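Rundenano Paper Set

README, revised 11 August 2018

This is the documentation for a collection of pictures of printed matter lying on tables. If you were hoping for something more glamorous, the link you wanted is probably one up or one down from this one.

Why it exists

Ghislain MacPherson spent most of April trying to get a page finder to work on booklets. It did very well on flatbed scans, where every page is square to the glass and minds its own business. Then we gave it a booklet lying open on a table and it drew a confident box around the table. The set grew out of that afternoon and a box of old manuals from the Grendville office.

What is in it

322 pictures of open booklets, folded leaflets, loose sheets and the occasional stapled thing that didn't want to stay open. Most of the booklets are technical: product manuals, parts lists, assembly instructions. We had a lot of those and very few novels. Some lie alone. Others share the table with a second sheet, or have something resting across the pages, the way paper does on any desk that gets used.

The backgrounds are mostly a gridded mat, with a few plain tabletops. The grid is there for estimating the tilt of the page. It is also very good at persuading edge detectors that the world is full of small sheets of paper, so treat that as a feature or a nuisance according to your mood.

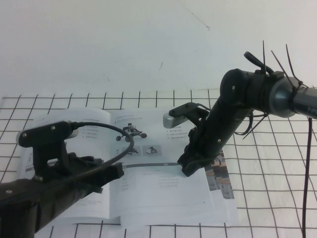

Small text is the other thing people write to us about. In many of the pictures you can tell that a block is a bulleted list and not a paragraph, and that's all you can tell. We label those blocks as text with the flag unreadable. Please don't send us transcriptions. Hubert Reisinger received 26 of them for the same page, and no two agreed.

Labels

Each picture has one text file with the same base name. Every line in it is one region, starting with the region type:

page - one visible page of a booklet or sheet
text - a block of print, bulleted or running
figure - a drawing or photograph printed on the page
number - a page number, where there is one to be found
under - a sheet partly covered by another sheet
over - anything lying on top of the paper

Corners go clockwise from the top left of the page as a reader would hold it. Version 1 went counterclockwise in the Kofler folder only, for reasons that left with the person who had them. Fixed in version 2.

A printed photograph is a figure, whatever it shows. We had a long argument over whether a picture of a page inside a page should get its own page label. It shouldn't. The argument is in the mailing list archive if you have an evening to waste.

Known problems

Facing pages are sometimes merged when the fold is flat. The under label is patchy, and thin slivers of paper were easy to miss. The Hidetti folder has two pictures with swapped label files; we know which two and will get to it.

The set is small. It was made for testing, and if you train on it you will end up with a model that expects every document on earth to be a manual. Ghislain mixes it with 2,000 flatbed scans and gets decent results - decent by the standards of April, anyway.

Use

Free for research and teaching. The printed material still belongs to whoever printed it, so don't republish the pages as pages. Corrections go to Hubert, one per message, with the base name in the subject line.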